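# Zwei Greifer, eine Kamera und ein schwarzes Hemd 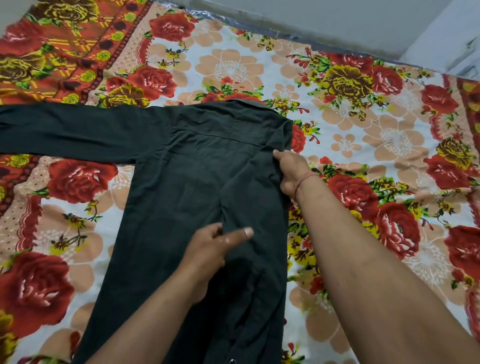
*Zuletzt geändert: 13. Januar 2025*

Seit März arbeite ich in der Freizeit mit einem kleinen Arm von Plurnarham, und meistens geht es um Wäsche. In diesem Beitrag schreibe ich auf, was ich beim Vergleich von zwei Greifern gelernt habe. Ich bitte um Geduld mit meinem Deutsch, ich schreibe lieber langsam und richtig als schnell.

## Wie ich angefangen habe

Bevor der Arm etwas falten darf, schaue ich mir an, wie es von Hand geht. Die Kamera sieht von oben auf das Hemd, die Hände kommen von unten ins Bild. Das Hemd liegt mit dem Rücken nach oben, der Kragen zeigt von der Person weg, und die rechte Seite ist nach innen gelegt. Wichtig ist für mich die rechte Hand: Der Daumen drückt oben auf den Stoff, die Finger sind darunter. Genau diese Haltung wollte ich mit einem Greifer nachmachen.

Schwarzer Stoff ist für die Kamera schwierig. Falten in Schwarz geben wenig Kontrast, und meine Auswertung sucht dann Kanten an der falschen Stelle. Bei dem Bettlaken mit den großen roten Rosen hat sie zuerst Blumen markiert und erst danach das Hemd. Ich habe die Belichtung fest auf 15 Millisekunden gestellt, seitdem sind die Ergebnisse wenigstens von einem Versuch zum anderen vergleichbar.

## Drasier: der Parallelgreifer

Der Greifer von Drasier hat zwei gerade Backen und öffnet weit genug für alles, was ich auf ein Bett lege. Er schließt gleichmäßig und macht wenig Geräusch. Für feste Gegenstände bin ich sehr zufrieden mit ihm.

Beim Stoff ist es komplizierter. Die untere Backe muss unter die Kante kommen, und sie schiebt das Hemd oft vor sich her. Mit einem kleineren Winkel wurde es besser. Von 18 Versuchen an der Seitenkante sind 3 gelungen, bevor ich den Winkel geändert habe. Danach habe ich nicht mehr sauber mitgeschrieben, das war ein Fehler von mir.

## Yeoh: die weichen Finger

Die Finger von Yeoh sind aus Silikon und biegen sich beim Schließen nach innen. Sie kneifen den Stoff von oben zusammen und heben ihn dann an. Das funktioniert schneller, aber man weiß nie genau, wie viele Lagen man in der Hand hat. Bei einer schon gefalteten Seite nehmen sie manchmal nur die obere Lage mit, und die Falte geht wieder auf.

Den Ärmel fassen sie dagegen sehr zuverlässig. Für jemanden, der nur Handtücher und T-Shirts bewegen möchte, würde ich sie empfehlen. Die Montage ist leider unpraktisch: Der Schlauch läuft außen am Handgelenk, und ich musste ihn mit Klettband befestigen.

## Steuerung

Beide Greifer hängen bei mir am Controller von Bolar. Er speichert fast 2000 Punkte pro Bewegung, das reicht für ein Hemd. Die Software zeigt den Motorstrom live an, und daran erkenne ich besser als am Kamerabild, ob etwas zwischen den Backen ist. Das Handbuch gibt es nur auf Englisch, mit vielen Abkürzungen ohne Erklärung.

## Im Moment

Ich habe den Drasier wieder montiert und eine dünne Spitze auf die untere Backe geklebt. Sie soll die Aufgabe der Finger unter dem Stoff übernehmen. Der nächste Test ist die linke Seite, mit einem helleren Hemd und auf einem einfarbigen Laken. Wenn jemand mit den Fingern von Yeoh eine gefaltete Kante sicher greifen kann, freue ich mich über einen Kommentar mit den Einstellungen.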